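Setting up your review deck in Stomura
Part 4: Verb cards, or how I finally got the subjunctive to stick
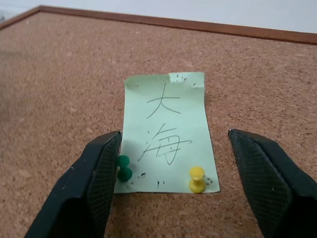
Gudrun Tiedemann wrote in after the last part to ask whether she could skip the verb cards and just drill vocabulary until August, when her Portuguese class starts up again. You can, Gudrun, but I did exactly that my first year and ended up knowing the word for "wheelbarrow" and no way to say "if I had one." So let's do verbs!

Before you start, you need Stomura open on a computer (the phone app can review cards but it can't build templates) and one deck already made, even if it's empty. Mine is called Twal, which is just what my cat walked across the keyboard.

1. Open your deck and click Templates, then New. Pick "Sentence with gap."

2. In the Front box, type a whole sentence with the verb taken out and the infinitive in parentheses after the gap. I use things like: Quero que você (vir) comigo.

3. In the Back box, type the full sentence again with the verb filled in: Quero que você venha comigo. Yes, the whole thing. You want to read it out loud in one go.

4. Add a tag for the trigger, meaning the bit that makes the subjunctive show up. For the sentence above, my tag is "querer que." Keep the spelling the same every time or you'll get two piles (I had "querer que" and "quero que" for months).

5. Make 10 cards with the same tag before you move on to another one.

Note: If you're doing Spanish, everything works the same way, but decide now whether you want the -ra or the -se forms for the past. I picked -ra and put the other one in the Hint box, in case I run into it in a novel.

6. Go to Settings, then Daily, and set New Cards to 4. I know, it looks tiny. The default is 30 and it buried me.

7. Set the Review Limit to 50 and leave Shuffle Tags off for now.

Caution: Changing the template after you've started reviewing wipes the history on every card that uses it. Make a copy, rename it, and change the copy. Please don't find this out the way I did.

8. Run one review session. Say the answer before you flip the card, and if you got the verb right but the ending wrong, mark it Missed.

Once the first tag feels easy, turn Shuffle Tags on. Things get harder right away, especially with "talvez" and "se" mixed together, and I still trip over "quando eu for" when I'm tired.

Audio is a separate step. If you want to record your own sentences, finish the cards first and then go on to Part 5, where we set up the microphone.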